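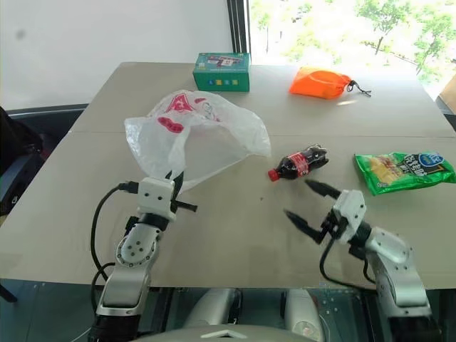 From: Rahimi
To: Zarnwood Runners list
Date: Fri 12 February
Subject: Re: Chip timing for the March 10K

Replying to the whole list, as a couple of you asked me the same thing off-list.

> Are we using Cirby again for sign-ups this year? Last time I had to
> enter my club number twice and the confirmation went to spam. Also,
> does the fee include the chip, or do we pay for that on the day?

Yes, sign-ups are through Cirby again. The club number problem was on our form and I have taken out the second box. If your confirmation doesn't show up within a day, log in and look under My Events before you write to me. If your name is there, you are in.

The fee is $20 and it includes the chip. There is nothing to pay on the day. If you drop out before the end of February you get $19 back, the other dollar being what the card processor keeps. After that you can pass your place to another member but we can't refund it.

We had 339 finishers last year and the permit allows a few more than that, so I don't expect to turn members away. Outside entries open a week after ours.

The course is the same as before except for the stretch by Grunenis Road. The county is replacing the culvert there, so we go around the back of the ball fields and rejoin at the water tower. It has been remeasured and it is still a full 10K. The detour is on grass for a short way and may be soft.

Start is at 9:00, with walkers in the same wave at the back. Bib pickup is in the school gym from 7:30. Please don't park on the school side, the buses need it.

For anyone who wants last year's splits, they are still on Cirby under event 3023. The app only shows the finish time, so use the website for the rest.

I still need people for the second water stop and for the turn at the ball fields. Reply to me, please, and leave the list off.

Rahimi

--
Zarnwood Runners mailing list
To leave the list, send a blank message with "unsubscribe" in the subject line.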